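## 4. Working Beside the Sorting Cell

This section applies to all returns staff at the Trarnitz site. The cell takes over the first handling of mixed baskets. Staff remain responsible for loading, for judging damaged goods, and for every item the arms leave behind.

### 4.1 Starting a basket

1. Confirm that both arms are at rest.
2. Place one basket on the floor of the cell, clear of the organizer.
3. Check that no item stands higher than 200 mm above the rim.
4. Step back behind the line and press **Start** on the Pranard panel.

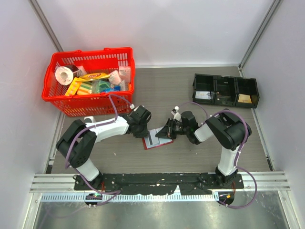
*Figure 4-1. Two-arm cell with a loaded basket and the three-compartment organizer.*

5. Stay within sight of the cell until the basket is released.
6. Sort the remaining items by hand and record them under code 63.

> **Caution:** Do not reach between the grippers to recover a fallen item. Press **Stop** first — the arms may move again without warning.

> **Note:** Operators no longer sort full baskets by hand. From January, each shift names one person as cell attendant, and the role rotates every four hours. Attendants keep their present grade and breaks.

Questions about rotation go to Rokeya Bepari. Faults are reported to Harish Singhal, extension 773.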